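Grip testing after the hand course

26/08/2019

I finished the second block of the Camix hand and wrist course in February and have now used its grip protocol in clinic long enough to write down what I changed.

The course teaches three trials per side, elbow at 90 degrees, forearm neutral, and records the mean. I kept that. I added a fourth trial when the spread is over 4 kg, and I drop the lowest value.
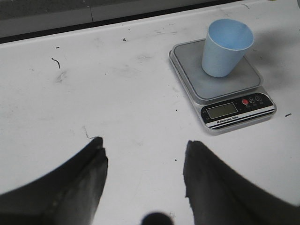

Rest between trials is the weak point in most notes I read. The handout says "short rest." I use 22 seconds, timed, for both hands. Rory Moncrieff, who taught the wrist section, uses longer rests in older patients and gets a tighter spread.
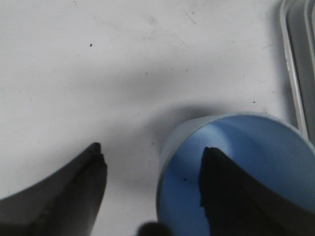

Pinch is a separate matter. Key pinch and tip pinch should go on separate lines of the chart. My old Skostus form had one box for both, so I can't use those records for comparison. I redrew the form.

For stiff thumbs I do joint work first, grade II at the base of the thumb, then retest pinch in the same chair. Changes smaller than the spread between trials are written down as no change. 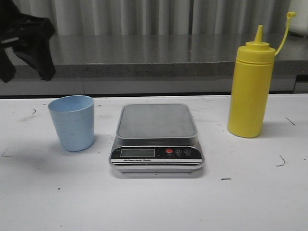

The Flolotis gauge reads low at the bottom of its range. I hang a 200 g weight from it before the first patient and write the reading at the top of the sheet.

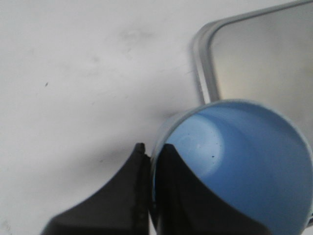 Home exercise is the part I still revise most. Patients do better with a task than with a putty sheet. A plain white tabletop is enough: forearm supported, slide the hand out, open, close, return. One set in the morning, one at night. Stop if pain lasts into the next day.

The new form is in use from this week. The elbow version still needs work.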